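Tarisham Evacuation Flights: Your Questions

Last updated in November. We run a small news site and get the same questions about the airlift over and over, so the answers are collected on one page. Where we don't believe a number, we say so.

How many people were flown out?

The government's figure is 569. We have asked three times for a breakdown by flight and haven't received one. Passenger lists seen by our newsroom add up to fewer, but those lists are incomplete, so we can't call the official total wrong. We can call it unproven.

Wasn't the number supposed to be 700?

Yes. The first press release promised seats for 700 people. Later statements dropped the number and spoke of "all eligible persons." Nothing was said about who stopped being eligible, or when. 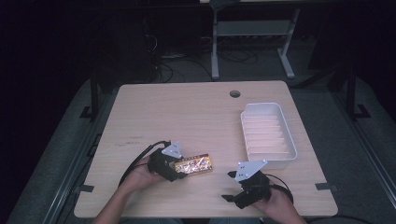
Who was eligible?

On paper, embassy staff, local interpreters and their immediate families. In practice it seems to have depended on who answered the phone at the Prallow desk. Several families told us they were approved in the morning and turned down by evening with the same documents. The ministry says the rules never changed.

Why did the flights end early?

The official reason is security at the airfield. That may well be true – there was shelling on the north road that week. But the charter contract with Wullard also ran out on the same date, and officials have been slow to discuss it. We would like to see the contract.

Did Wullard get paid for flights that never left?

We don't know. The company says it billed "according to terms." The terms are not public.

What is the Iwasaki report?

An outside review of the airlift, ordered by parliament. It is expected to run to over 70 pages. Drafts have gone to the ministries for comment, and the ministries being reviewed can ask for changes before anyone else reads a word. Keep that in mind when it comes out.
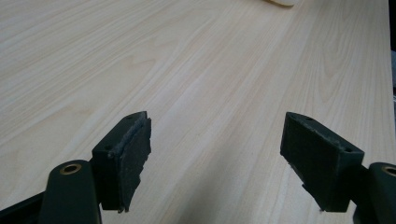

A wooden tabletop, seen close up.

Can people still apply to leave?

There is an online form. It sends an automatic reply. We have not heard from anyone who got a second message, though we'd be glad to be corrected.

Will there be more flights?

Officials say they are "keeping options open." They said the same thing in the spring.

How can I send you information?

Use the contact form at the bottom of the site. Please don't put the names of relatives still in Tarisham in your first message.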